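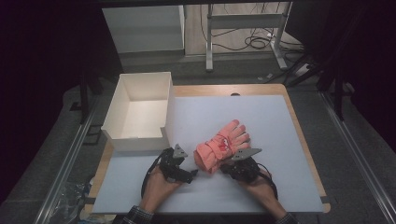 Onder Hand-Held Gripper Pair

A matched pair of hand-held grippers for recording two-handed tasks without a robot on site. The operator holds one gripper in each hand and does the job on an ordinary table. Recordings can be used later to train a two-arm cell fitted with the same fingertips.

Sold by Clarkgate. In stock. Usually ships the Wednesday after the order is placed.

Overview

Most of our customers use the pair for packing and sorting work: gloves, socks, pouches, small boxed goods, and other items that have to be picked up from a flat surface and put into a carton or tray. Soft goods are where a second hand matters most. A padded glove will fold, roll or slide when it is pushed from one side only. With a gripper on each side the operator can square it up, pinch it and lift it with the cuff under control.

The grippers are cabled. Each one has its own lead, which runs back along the forearm to the recorder under the table. We looked at a battery version and decided against it for this model. Batteries add weight at the wrist, and the people doing the recording are often at the table for most of a shift.

What is in the box

Left gripper, assembled
Right gripper, assembled
Two pairs of grey fingertips, one fitted and one spare
Two cables
Recorder with power supply
Hex key and spare screws
Printed setup sheet

The table, rails and work surface are not included. Customers who need a complete station should look at the Clarkgate Bench Kit, which is listed separately.

Setting up

Allow 40 minutes the first time. The recorder goes on the floor or on a shelf under the table. Connect both cables before switching it on. Each gripper is checked in turn, left first, and you will be asked to open and close it fully. If the check fails, switch off, reseat the cable at the gripper end and start again.

Use a plain, light surface. A pale board laid over the tabletop works well and is easy to replace once it gets marked. Shiny laminate causes trouble under overhead lighting. Keep the box or tray in the same area of the board for a whole session unless changing its position is part of the task.

Run the cables over the near edge of the table with some slack. Operators tend to pull them tight when they reach for the far side, and a tight cable turns the wrist. Loose sleeves should be pushed back or buttoned.

In use

A new operator needs some practice before the recordings are worth keeping. Rosalind Park, who runs training at Clarkgate, has people do 30 practice picks with a folded cloth before they move on to the real item. Her advice is to slow down at the pinch and again at the release. Fast recordings look good on a production sheet but are harder to learn from.

Each recording can be up to 60 seconds long. For a simple job such as glove into box, that leaves plenty of room. Longer jobs should be split at a point where both grippers are open and clear of the item.

Fingertips

The standard fingertips are flat, grey and triangular. The narrow end gets under an edge and the wide part supports the item once it is up. They are a wear part. Check the edges weekly and change both tips on a gripper together, or the pinch will sit off center. The spare pair for each side is held by two screws and can be changed at the table.

A softer tip, developed with Bùi for thin plastic packaging, is available to order. We don't recommend it for knit or fleece, where it drags.

Customer notes

"We use two pairs on winter accessories. The left gripper gets more wear than the right in our shop, so we'd like to be able to buy one side on its own." Morenike Haruna, Fokadach

"Good grip on padded items. The cables are stiff for the first few days." Gunārs Grigaitė

Single grippers can now be ordered by phone, left or right.

Service

Return the grippers for inspection after 600 hours of use. The recorder keeps count and shows the total on startup. Inspection covers the servos, brackets and cable ends. Loan units are available while yours are away, but please ask before you send anything in.

Questions about compatibility with an existing cell go to Joscha Stöcker. For spares and loan units, ask for Kavinda Jayasinghe.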